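The Small Kitchen Comes Back

Play food is having a good year, and the grown-ups are as smitten as the kids

My niece handed me a strawberry last January and waited. She was three, I was holding a real cup of coffee, and she expected me to eat the thing with feeling. I took a bite of air. She went back to her stove, satisfied, and returned a minute later with a whole lunch.

I have been a little obsessed with toy kitchens ever since. They're everywhere again, and the good ones are so good! The colors have calmed down, the pans look like pans, and the soft food has reached a level of detail that makes adults pick it up in stores and forget to put it back.

Thaís Dantas has been collecting play kitchen pieces since her first apartment, and she owns 84 of them now, not counting duplicates. She keeps the lot in two deep drawers in her home in Otcombe, and what she loves most is the mixing. A colander that a toddler can lift with both hands goes next to a cup in the same pale green, and then a strawberry lands on top of everything.

"A matching set looks lovely for one afternoon," she told me. "Then somebody adds a lime and it gets interesting."

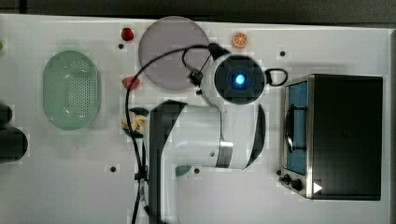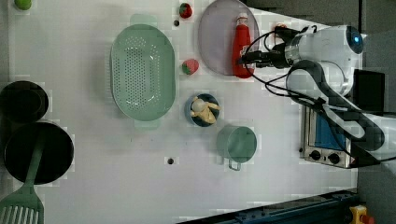
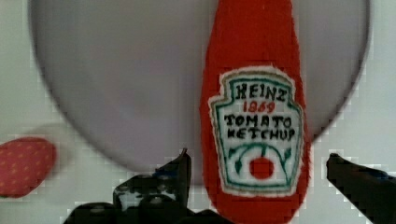
Start with the strawberries

Ask people who buy a lot of play food where to begin and you'll hear "fruit" over and over. It's cheap, it's cheerful, and a two-year-old already knows what to do with it. Soo-ah Yeon, who runs the toy shelves at a shop called Hamel, says strawberries go faster than anything else she stocks. She likes the ones with sewn seeds, which give small fingers something to rub.

Citrus slices come next on her list. They read as food from across the room and they can float in a pretend drink, sit on a pretend fish or get served alone on an enormous plate, as my niece prefers.

The case for a plush ketchup bottle

I didn't expect to have opinions on soft condiments, but a stitched Heinz bottle will do that to you. The keystone label, the 1869 in little red numbers, the vine curling around a tomato — all of it in thread! The lettering wobbles slightly and I like it better for that. You can stand it on the table like a proper diner or lay it down across a plate and call it dinner.

Ji-hoon Maeng, a father of twins, says ketchup changed the way his boys play. Before, they cooked. Now they run a restaurant, and they have views about portions.

Pans, plates and what to skip

A frying pan is worth having early. So is a slotted spatula, even if it's nearly as long as the child holding it. Plates should be big, bigger than you think, and a bowl with some depth is handy for soup made of buttons.

I'd skip the boxed assortments with 100 pieces. Most of it ends up under the couch, and the eggs are always too small to be any fun. Buy eight things you like and let the rest arrive on birthdays.

For storage, Dantas swears by shallow trays, one for fruit and one for everything else. My sister uses a mixing bowl on the bottom shelf. It overflows constantly, and my niece can reach it without asking, so lunch is served most days at 10:30 in the morning.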